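Shelf and Counter Assistant (part-time)
Sarulen Supplies, Brurville
Posted Apr 29, 2026
Reference: 113

Sarulen Supplies sells household and workshop goods from a shop and small stockroom in Brurville. We need one person to set out stock for display, keep the shelves in order and look after the handheld items at the counter. The post is for 16 hours a week, starting in June.

What the work involves

Most of each shift is spent at the display tables. You will unpack cartons, check the goods against the delivery note, wipe them down and set them out. Small bottles go on clear stepped racks, one product to a column, labels to the front. Taller bottles and shorter ones do not share a column. When an item sells, bring the next one forward and refill from the back.

You will also:

- check cartons for damage and scan the barcode before opening
- flatten empty boxes and take them to the yard
- keep the racks free of dust and finger marks
- put handheld devices out with the head upright and the front clean
- write down anything cracked, leaking or missing its label
- help at the till when the queue builds up

Handheld goods are kept apart from bottles. They come out one at a time when a customer asks, and go back to the same place afterwards. You do not need to know how each one works, but you should be able to read out what is printed on the box and find the leaflet.

Hours and pay

Four shifts of four hours. Two are mornings and two are afternoons, agreed a fortnight ahead. Pay is £13 an hour, paid monthly into your bank account. Holiday is in line with the hours worked. There is a six-week trial period, with a short meeting halfway through.

The stockroom is up one flight of stairs and there is no lift. Most cartons are light. Anything heavier goes on the trolley and is moved by two people. We supply gloves and an apron. Please wear flat, closed shoes.

Who we are looking for

Shop experience is useful but not required. We do need someone who is careful with small items, can be on their feet for four hours and turns up on time. You should be comfortable reading labels and keeping a simple written stock sheet. If you need an adjustment to do the job, tell us in your application and we will talk it through with you.

The post would suit someone living in Brurville or Hovari. The Rugemalira bus stops outside the shop, and there is a rack for bicycles in the yard. We have no staff parking.

How to apply

Send a letter of no more than one page, saying which mornings and afternoons you can work and giving the name of one person we can ask about you. Hand it in at the counter or post it to the shop, marked with the reference number. A CV is welcome but not needed. Those invited will be asked to set up one rack and fill in a stock sheet, which takes half an hour and is paid.

The display table and handheld goods 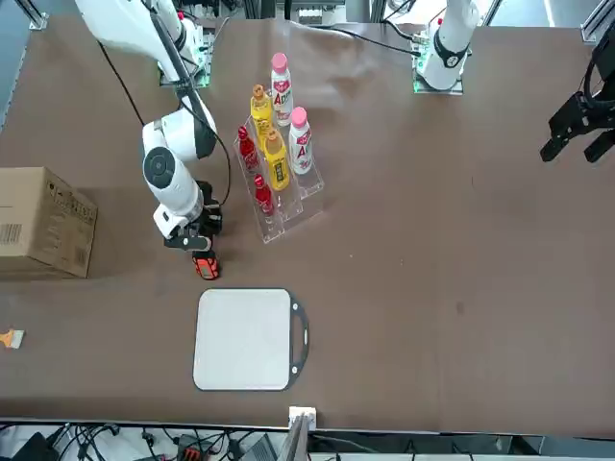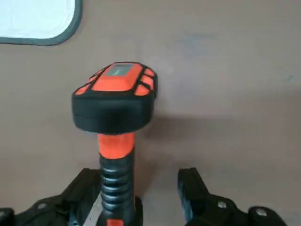
Bottles on the stepped rack (first picture); orange and black handheld device (second picture).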